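Madalena Guerreiro
1/23/20

Right, a thread on the new grasp planner, as I've now been asked by four different people whether we're switching to it and I'd like to type the answer once.

Short version: no, or not yet. Longer version follows, with grumbling.

Background for those who don't follow our cell. Two arms, a camera on each wrist, one fixed camera looking at the whole floor. The job is sorting household packaging. We've been running the Amaral stack for the arm control, with our own rather plain planner on top. Rumcombe is the replacement planner from the Flalton lot.

The claim for Rumcombe is that it plans from the wrist camera alone. No model of the object, no fixed view, no calibration between cameras. You show it a thing, it decides where the fingers go.

I can see why people like that. Calibration between cameras is a miserable job and I have done most of it here. If someone could take it off me I'd buy them lunch.

But look at what they test it on. Mugs, tins, a toy, a small bottle. All of it fits inside the wrist view with room to spare. Of course you can plan from one camera when one camera sees the whole object.

Now give it a carton that's longer than the view. Cling film boxes are my favourite for this. Long, pale, glossy, straight sides, same all the way down apart from the label. From close up you've got two parallel edges and no ends.

Where's the middle of that? The planner can't know. What it does is take the visible part, find the middle of the visible part, and report that as the middle of the object. With a confidence score attached, and a high one.

That score is my main complaint. I went through our logs: 1185 plans, every one with a score. I wanted to see whether the low scores matched up with the silly plans. They don't. Some of the silliest are right at the top.

I asked Nelu Iordache to check I hadn't read the column wrong, as I have form there. He got the same answer and was ruder about it.

If I had to guess, the score says how clear the edges are. A long straight box has lovely clear edges. So the planner is very sure about the sides, and says so, and whoever is reading takes it to be sure about the whole grasp.

Those are different questions and they want different numbers. One for "will the fingers close on something flat", another for "will it hang level once it's lifted". I'd put up with a poor second number. At the moment there isn't a second number.

And yes, I know, "just move the camera back". We tried that. If you back off far enough to get both ends in, you've added a move and a wait and another round of planning, and the timing budget for the whole pick is 600 ms of thinking. It blew through that before it had finished its second look.

You can also stitch several views together as the arm travels. Fine, good idea. To do it you need to know exactly where the camera was for each view. Which is calibration. Which we were told we wouldn't need.

Then there's glare. A shiny white face under bright light has nothing on it for the software to hold on to. One patch of blank white is as good as the next. The label helps a lot, when it's turned the right way, and I wouldn't want to build a planner that relies on which way up somebody's shopping has landed.

A word on two arms, too. Rumcombe plans for one arm at a time and treats the other as an obstacle, with a fat safety bubble round it. Sensible enough. Only, when both want the same patch of floor, the bubble covers most of the useful grasps and it picks something odd at the far end of what's left.

Our dull old planner deals with this by asking the fixed camera. It finds the long shape on the floor, gets both ends if they're showing, works out the middle and hands that to the wrist as a starting guess. The wrist only does the last little bit. It is about as clever as a bus timetable.

It also falls over, before anyone from Flalton turns up to say so. When an arm reaches across the floor it hides half the objects from the fixed camera. Then we're guessing as well. The difference is that ours says it's guessing, and stops.

Things I do like in Rumcombe: the replay tool is very good. You can step through a plan and see every candidate it threw away. I found 17 bugs in our own code with it, which is embarrassing and also a decent advert.

Installing it was painless, too. Olga Azevedo had it talking to the arms before lunch. I had set aside a week.

So where we've ended up, for now: keep our planner, take their replay tool, and run Rumcombe in the background without letting it move anything. It writes down what it would have done and we compare.

If the Tusport people want to repeat this, please use long things. Tubes, cartons, rulers, whatever you've got. And publish the full list of plans with the scores next to them. I've had seven demo videos sent to me and not one table.

Pictures from the cell. First two from the wrist, last one from the fixed camera. Try finding either end of the box in the wrist views. 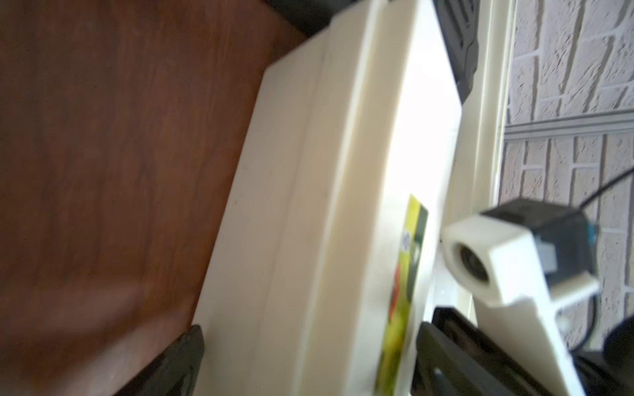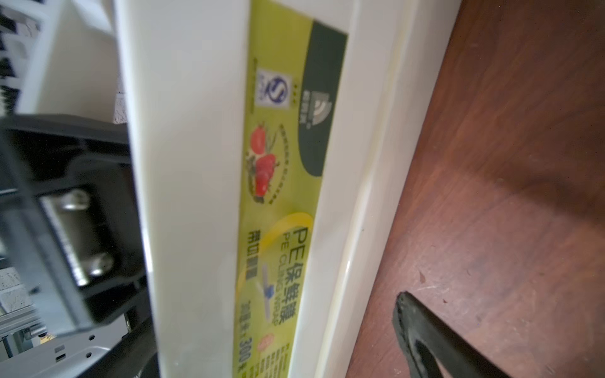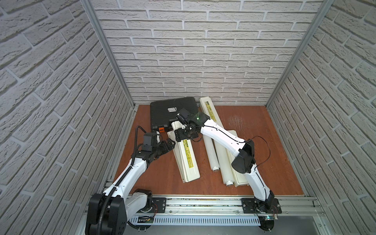 Ho-yin Wu: Agree on the score, less sure about the rest. Have you tried feeding Rumcombe the starting guess from your fixed camera? It takes a region hint, it's just badly documented. I'd expect most of the wrong middles to go away, and you'd keep their handling of odd shapes. You'd still have to calibrate, mind.

Madalena Guerreiro: I have not, and I didn't know about the hint. Send me the setting and I'll run it over the same logs. If it still reports a high score with the hint switched off, my complaint stands.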